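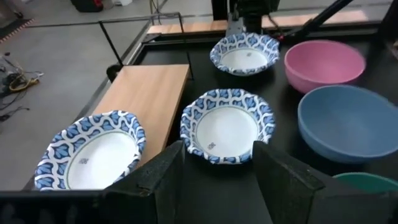
# Promholm kitchenware glaze records

Last updated: May 6, 2019

Promholm is a table of glaze test results for domestic pottery. It covers functional ware only - bowls, plates, mugs and lidded jars. Sculptural work and tiles are in a separate table kept under the name Hakent and are not merged here.

The records were typed up from kiln notebooks at the Pridik pottery and later checked by Fiachra Mac an tSaoi, who also wrote the colour vocabulary. Errors in the typing are ours. Errors in the original notebooks have been left as they were and flagged in the `note` column.

## Files

- `glazes.csv` - one row per recipe
- `firings.csv` - one row per kiln load
- `results.csv` - one row per test piece, linked to the other two
- `colours.txt` - the colour terms and what we mean by them

All files are UTF-8 with commas as separators. Missing values are blank. A zero is a real zero.

## Main columns in results.csv

`piece_id` - text, two letters and a number, as scratched into the foot.

`glaze_id` - matches `glazes.csv`. Where two glazes overlap, the one applied first is listed here and the second goes in `glaze_over`.

`cone` - the cone reached, not the cone aimed for. The aim is in `firings.csv`.

`colour_main`, `colour_edge` - terms from `colours.txt`. Edge colour is recorded separately as many glazes break lighter over a rim or ridge.

`surface` - gloss, satin, matt or dry.

`craze` - y, n or blank. Blank means the piece was not checked after the first week.

## Colour terms

Colour was judged by eye in daylight, next to a north window. There are 32 terms. Grey and blue-grey are kept apart, and so are green and teal, though people disagreed about the second pair more than any other. If you need fewer groups, the last column of `colours.txt` gives a coarse version.

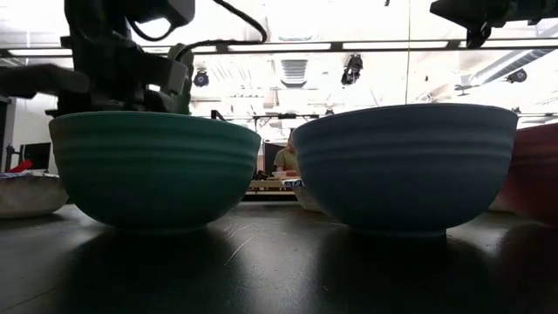 Green and blue-grey bowls with ridged walls.

Ridges make the judging harder. On ribbed pieces, `colour_main` is taken from the smooth part below the ribs, and `colour_edge` from the top of the highest rib. Pieces with no smooth area have `ribbed_all` set to y and only one colour.

## Known problems

Firing 23 has no cone record. The witness cones were knocked over during loading, so its cone values are estimates from the controller log.

The Ruangrit clay body changed supplier in August, and the later batches fire slightly paler. Use `body_batch` to split them.
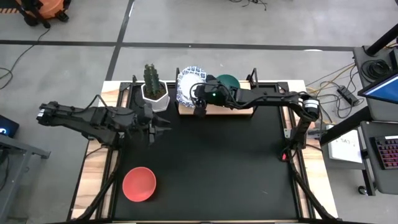 Pieces marked "second" in the notebooks were refired. Both results are kept, with the same `piece_id` and a different `firing_id`. Averaging them together will give you nonsense, so filter on `refire` first.

Food safety was not tested. A blank in `leach` means no test was done and says nothing about whether a glaze is suitable for tableware.

## Use

You may use and share the tables for any purpose, provided you name Promholm and say whether you changed anything. Corrections are welcome - please quote the `piece_id` and, if you can, the notebook page.

Contact: Fiachra Mac an tSaoi, Promholm records | © Pridik | Back to top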